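Plorau Open Workshop Project
Second progress report to the Goodall Fund
Prepared by Denise Nuttall, project lead
February 18, 2018

Dear Graham, and everyone at Goodall,

When I sent you the first report I promised that the next one would have more people in it and fewer purchase orders, and I am so happy to be able to keep that promise. The open day has been and gone! Our voices have just about come back, the coffee urn has been returned, and I am writing this while it is all still fresh, partly because you asked for it early and partly because I know that if I leave it I will forget the good bits and only remember the parking.

You will recall that the grant was for opening up the workshop at Jaken to people who live and work nearby, so that they could see what we do with the two-armed robot and ask us anything they liked about it. We had talked of a series of small visits first and then one big day. In the end we held four small visits and the big day, just as we'd planned it, although the order of the small ones got shuffled when the high school changed its testing week.

How the day was set up

Terence Cheetham took charge of the room, and I can't thank him enough. He wanted people to come in by the side door, see the posters in the hallway, get a drink, and only then come through to the robot, so that they weren't all standing in the doorway with their coats on. It mostly worked. The hallway is narrow and strollers were a problem for the first hour, until Terence moved the poster boards over to one side and sent the strollers around through the office.

For the demonstration itself we went back and forth for weeks. Dean Ackroyd was in favor of the cable-fitting task, which is the harder one and the one he is proudest of (rightly, I might add). Fedir Sirko wanted toy blocks. Fedir's argument was that everybody who has ever lived with a child has picked blocks up off a table and put them back where they belong, and would know at a glance if the robot was doing it well or badly. We tried both on the spring-semester interns and they watched the cable fitting politely and the blocks with their mouths open, so that settled it. Dean took it very well and has been promised the cables for next time.

So the job was tidying. There is a sorting tray with a blue bin, a green bin and a red bin, and blocks to match, and the robot is asked to get the loose ones into the right color. We left a few soft things toward the back of the table too, the red zippered pouch among them, to show that a working table doesn't have to be cleared of everything else before the robot can be trusted on it. One of us stood beside the table the whole time, and we kept to that rule strictly, even when it meant that Fedir's lunch was a banana eaten between sessions.

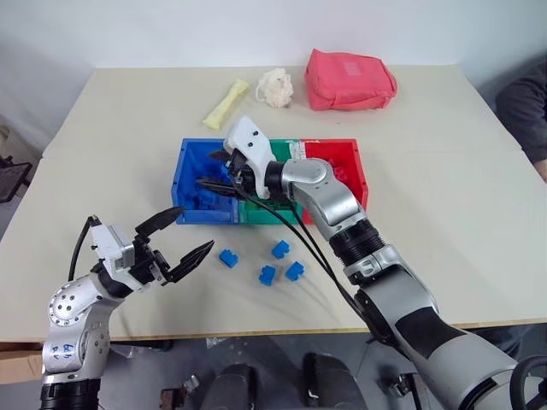
We ran the demonstration in short sessions with a talk at the start of each. I had written out a lovely long talk, and after the second session Fedir asked me very gently if it could be shorter. He was right. By the afternoon I was saying hello, telling people where the tape line was, and handing over to him, and the questions doubled.

What people asked

I have been to a good many open days where the visitors file past and say "very interesting" and leave, and I was braced for that. It wasn't like that at all. People stayed. A retired machinist stood through three sessions in a row and wanted to talk about backlash in the joints, and Dean (who had been a little quiet up to then) lit up and took him off to look at the spare wrist unit in the back. A mother who works in the packing room at Jiltance asked how long it takes to teach a new task, and whether the person teaching it has to be a programmer. Fedir told her no, and then spent a long time explaining what you do need, mainly patience and a great many tries. She has since written to ask if two of her coworkers can come along to the next one, and of course I said yes.

The children asked the best questions, as they always do. Did it know what blue was. Did it get bored. What would it do if you gave it a yellow one. We hadn't planned for a yellow one, and we didn't try it on the day, but Fedir has written it on the whiteboard and I think we had better have an answer by May.

Quite a few people asked why it was so slow. I had been dreading that one and I shouldn't have. Fedir's reply was that we keep the speed down when there are visitors in the room and that we would sooner be asked why it's slow than why it's fast. I have heard Dean using the same line since.

What went well and what went less well

I'd like to be fair to the day in both directions, as I know you read these reports properly.

The blocks were the right choice. Most sessions ran from start to finish without anybody needing to step in, and when a block was dropped the audience groaned and then cheered when it was picked up again, so even the drops were a sort of success. Having both arms on show was good too. Several people told us they had pictured a single arm bolted to a factory floor, and it changed how they thought about the whole thing to see two of them reaching over an ordinary table with a person standing right there next to it.

The tray was a good buy. Dean had wanted to make one in the shop, and it would have been very fine, but the plastic one does the job and the colors show up from the back row. 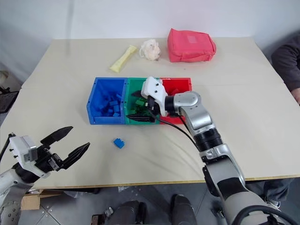
On the other side of the ledger, we lost the better part of one session to a program that wouldn't start. It was a setting left over from a test the night before, and once Dean had found it the fix took a moment, but finding it with a room full of people looking at the back of your head is another matter. Terence filled in wonderfully by telling the story of the old loading dock. We have now written a start-of-day checklist, one page long, and it is taped to the inside of the cabinet door.

The view wasn't good enough for shorter visitors. We had put the tape line where it was safe and sensible, and I wouldn't move it an inch, but from behind it a seven-year-old sees mainly the edge of a table. Parents were lifting children up all day. For the next one we would like a low step along the line, or a screen on the wall, or ideally both, and I have put something about that in the budget section.

Signs in the parking lot. I will say only that I have ordered better ones.

The school visits

The four smaller visits were quieter and in some ways I liked them more. Each group had the robot for a whole morning. Fedir had the students stand around the table with the power off first and move the blocks by hand as slowly as they could, using two fingers only, and say out loud what they were doing. They found it maddening. Then he started the robot up and they watched it do the same job, and the talk afterward was on another level entirely from what we got on the open day. One teacher has asked if she can borrow the idea for her classroom, without any robot at all, and Fedir is writing it up for her on a sheet that we will happily share with you as well.

I had worried that the older students would find toy blocks babyish. A couple of them did say so in the first few minutes. By the end they were arguing over whether it ought to pick the closest block first or the easiest one, and we had to ask them to go and eat their lunch.

Money

We have spent $979 from the open day line, covering the printing, the refreshments, the tray and blocks, the tape and barriers, and the loan of the chairs. We printed 200 flyers and they are all gone. The balance on that line is $1433, and I would like your permission to carry it over to the May event. If you agree, the first call on it would be the low step and the wall screen, and Terence is getting prices for both. The receipts are in the folder that comes with this report. One of them is a little faded, so I have written the amount next to it in pencil and signed it.

Nothing has been spent from the travel line so far. The May visitors from Jiltance will be paying their own way, but two of the schools are some distance out and have asked about help with a bus.

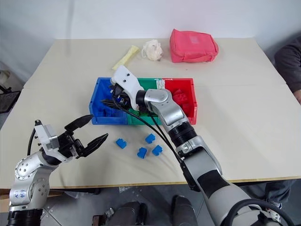

Plans up to the May event

Dean is getting the cable-fitting task ready so that it can be shown alongside the blocks. He would like it to run unattended for a full morning before he shows it to anyone outside the building, and I have told him he can be the judge of that.

Fedir is working on mixed piles of blocks, and on the yellow question.

Terence is redoing the route through the building, with the strollers in mind this time, and will send you a sketch when he has one he likes.

I am writing to the schools, answering the Jiltance group, and looking for someone who can greet people in Spanish at the side door. We had several families on the day who would have been glad of it and I was sorry we hadn't thought of it sooner.

Two things we need from you

First, a yes or no on carrying over the balance, if you can manage it before Terence has to place his orders.

Second, Graham, please come in May. I know you had meant to be there this time and I do hope your knee is mending. We will save you a chair at the tape line and Fedir says you may choose which session you sit in on.

With very warm thanks from all of us,

Denise Nuttall
Plorau Open Workshop Project, Jaken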